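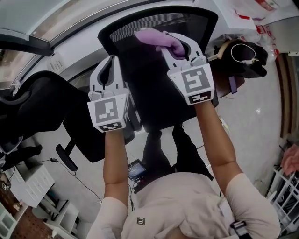
Back room, day two

Aug 13, 2025

I got the back room about half done this week. It has been the spare office since we moved in, and for the last year or so it has mostly been where things go when they don't have another place.

The cords came first. I pulled every charger and adapter I could find and put them in a shoebox, then plugged each one into something to see what it belonged to. Three of them fit nothing we own. I kept one anyway. The rest went in the electronics bin at the recycling center on Landorum Road, where they also take batteries if you tape the ends.

Next was gloves. I clean in rubber gloves and I lose them one at a time, so I end up with a lot of lefts. The purple ones are my favorite because they are long enough to keep water off my wrists. They get rinsed inside and out, then hung up by the cuff overnight. If you leave them folded on a shelf they stick together and tear at the fingers. I had been keeping them under the sink, and now they are going on the rack by the door with the cleaning cloths.

The office chairs are staying for now. Ximeng wants one for her apartment and Junhao said he would drive it over, but he hasn't picked a time. Both have mesh or padding that holds dust, so I went over them with the brush end of the vacuum and then a damp cloth. Hair gets wound around the casters. I cut it off with nail scissors, which took longer than the rest of the chair.

I looked at new drawers at Stidevico while I was out. The one I liked was 97 dollars and too deep for the wall. I measured again when I got home and the most I can fit is 83 centimeters across, with the door open. For now the white drawers stay where they are. I moved the printer paper to the bottom and the tape and envelopes to the top, so I don't have to bend down for the things I use every day.

The floor is next. The gray part only needs a mop. The reddish-brown part shows every streak, and I haven't found a cleaner I like for it. Weidong uses plain warm water and a little vinegar on his. I'll try that in a corner first.

Still to do: the window tracks, the shelf behind the door, and a bag of clothes hangers that I would like to give away. If you live nearby and need hangers, leave a comment.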